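Favport Household Help
Food & Pantry > Snacks

Individually wrapped snacks, how do you store and share them out?

Posted by mweller_96, Wed 9 August

We have started buying small packaged snacks for the house, mostly the mixed multipacks, and I can't find a way of keeping them that works. There are four of us. Right now everything gets emptied into one deep drawer. The small packs slide to the bottom, the big bags stay on top, and at the end of the month I find things that are past their date.

I also do lunch bags for two kids on school mornings and for my husband, who works at the Herkico warehouse and leaves at 5:30. What I have been trying this week is putting the snacks out on the table the night before, so each person can take theirs and I can see what is left. It does help, but the little ones go first and the biggest bag is always still there at the end of the week.

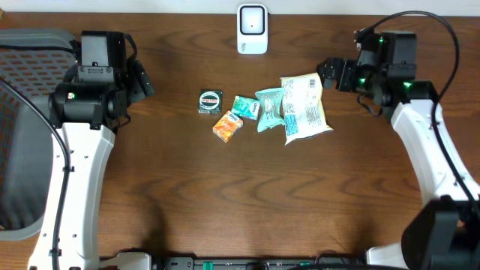

Angus Whitcombe
The big bag is your problem. It isn't a single serving, so no one wants to put it in a lunch, and once it's open it has to be finished in a few days. Treat it as a different kind of food. Keep the large bags in the cupboard and open one on the weekend, in a bowl, for everybody. Only the small packs should go in the lunch supply.

For the drawer, stop using a deep one. A shallow bin on a shelf is better, about as high as your hand. Stand the packs on their edges like file folders, with the tops facing up. You can flip through them and read the dates without taking anything out. When you come home with new ones, they go in at the back and the old ones move forward. It takes me two minutes after shopping.

Other things that have worked for us:

Take the packs out of the outer carton right away. A carton with one pack left in it looks full and nobody checks.

Write the month on the front of anything without an easy date. A marker is fine on most wrappers, but let it dry before you stack them.

Keep chocolate and anything with a coating away from the stove and the dishwasher. In August ours goes in the pantry on the floor level.

Don't mix strong smelling things, like jerky or flavored chips, with plain crackers if any of the packs are open. Sealed is fine.

As for putting them on the table at night, I'd keep doing it, but put out only what will be taken the next day. If three people pack lunch and each one gets two, put out six. Anything more turns into an evening snack. We used to lose half of ours that way.

tuhiwai_road
I just use a shoe organizer on the back of the pantry door. One pocket per kind. Works ok, though the pockets are too small for big bags.

Dell P.
I disagree with the part about writing on the packs. I did that for a year and no one read it. What I do now is keep one small box marked "eat first" on the counter. Every Sunday I go through the bin and anything with less than 11 days left goes in the box. The kids are allowed to take from that box without asking, and it is empty by Wednesday or so.

I would also look at how many you are buying. I bought a Plurnero pantry rack because I thought I was short of room. When I set it up I saw that I had enough crackers for most of the winter. I stopped buying them until the rack was down to one row and we didn't waste any after that. The rack is all right but it wobbles if you load the top shelf first. Put the heavy cans at the bottom and the snacks up high.

For your husband, if he leaves that early, pack his the night before and close the bag. Then it's out of the count and you don't have to think about it when you get up.

mweller_96
Thank you, all of you. I measured the shelf over the toaster and a shallow bin will fit there, so I am going to try standing them up first. The "eat first" box sounds good too. Angus, do you clip your big bags or move them into a jar? Ours go soft in two days even with a clip on.

Angus Whitcombe
Jar with a rubber seal. Squeeze the air out and fold the bag down twice if you'd rather use a clip, but chips never last long once they're open. Crackers do much better in the jar.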